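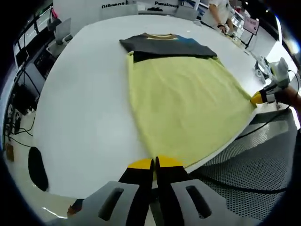 Last changed in April, 16:40, by F. Nistor

Ticket: Stollbridge linen portal, error 401 when placing an order
Site: Fusstead
Status: closed

Reported by the front desk. The order page loads and the stock list shows, but pressing Send gives "401 unauthorised" and the basket empties. Same result on both office computers. Phone orders still going through to the Fodton depot.

09:10 Logged out and back in. No change.
09:25 Cleared cookies and tried a different browser. Got as far as the delivery page this time, then 401 again.
10:05 Asked Crăciun to try from the Fodton login. His order went through first time, so the portal itself is up.
11:30 Compared the two accounts. Ours still had the old site code on it, from before the laundry rooms were merged. Stollbridge support confirmed that old codes can view stock but can't order.
13:50 New code added by Stollbridge. Still 401. They said to allow two hours.
16:15 Test order for five tablecloths accepted, confirmation email received. Test order cancelled.

Left to do: four saved order templates still carry the old code and need making again. Please don't use them until then.

Floarea Nistor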